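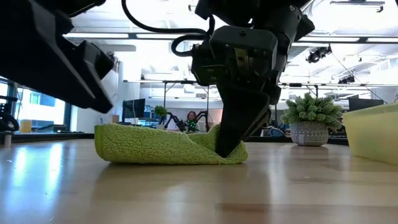
Filed under: Workshop log / Towel folding / Clumton site

2 September 2023

Terry cloth again. The pitch from Flivley was that the arms would take over folding and the laundry crew would move to "quality". What I see so far is people learning to sit and wait on a machine. A good folder at Ancombe does 285 towels in a shift and chats the whole time. We logged 16 folds today, 2 of them I'd put on a shelf.

Green one keeps bunching at the right fold when the fingers press in. Tried a lower grip, no better. Thin cotton tomorrow.

Asked the crew what they'd want automated. Carts and lifting, they said — folding came last. That should go in the November report, near the top. The target of about 3000 a day was set before any of us had talked to them.

To do: check finger pads, ask Echeverría plant who refolds the rejects and whether those hours get counted.

4 comments | 11 shares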